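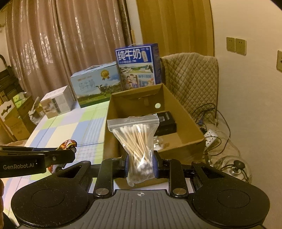
*Fig. 1. Cotton swabs with wooden sticks, bagged, at the packing table. Open carton behind.*

## Reltlow household stores: packing and sorting, progress to end of November

Prepared by Pascal Besson for the Girner fund

### 1. Position

Work covers the small goods held at the Wovedgate flat: bathroom supplies, first-aid items, stationery and toys. The agreed total is 635 packed units. At the close of November, 396 were packed, labelled and entered in the register. The remaining 239 are sorted by type but have no carton number yet.

Spending to date is £3,521, all of it within the stores and materials line. No transfer between lines is requested.

### 2. Method in use

Goods are brought to the table by type and put into cartons without top flaps. Open cartons were adopted in October after the flaps were found to catch on bags during filling. They are closed with a sheet of card and tape once the contents have been checked against the register.

Loose small items go into clear zip-lock bags before they enter a carton. Cotton swabs are the largest group handled this way (Fig. 1). The following points apply to them:

- Bags are filled to a level at which the strip closes without force.
- Swabs with wooden sticks and swabs with paper sticks are bagged separately and carry different register codes.
- Bags are laid in the carton last, on top of boxed goods. The sticks will puncture thin plastic if weight is put on them.
- A split bag is emptied and replaced. Tape repairs are not accepted.

Items that arrive in their own wrapping stay in it. Dark packages with small or faint print are given a white label on the upper face, as the print could not be read reliably when cartons were checked under the room light.

### 3. Cartons

Most cartons are reused. Brown board boxes with a hand hole in one wall are acceptable for bathroom goods and stationery. They are not used for first-aid items, which need a closed wall on all sides. Milk cartons from the kitchen are kept as a reserve for tall goods and have so far been needed twice.

Hiebert delivered 40 new cartons for the first-aid group. Two had crushed corners and were exchanged at no cost.

### 4. Problems

Sorting of toys is behind plan. Small vehicles and loose parts were spread across several rooms and continue to turn up during work on other groups. They are now set aside on the table and moved to the toy carton at the end of each session.

The checked tablecloth makes small white items hard to find once dropped. A plain dark cloth has been ordered and will be charged to materials.

Register entries for the first two weeks used an older code list. These have been corrected, apart from the stationery entries, where the original slips are incomplete. A recount of that group is planned for a Sunday, when the table is free all day.

### 5. Next period

1. Assign carton numbers to the 239 sorted units.
2. Recount stationery and close the code corrections.
3. Seal and stack the bathroom cartons, bathroom goods being the only group with no open queries.
4. Agree with Girner whether opened packets of swabs are to be kept or disposed of. They are bagged as kept until an answer is received.

The register is available on request in its present state, including the uncorrected stationery lines.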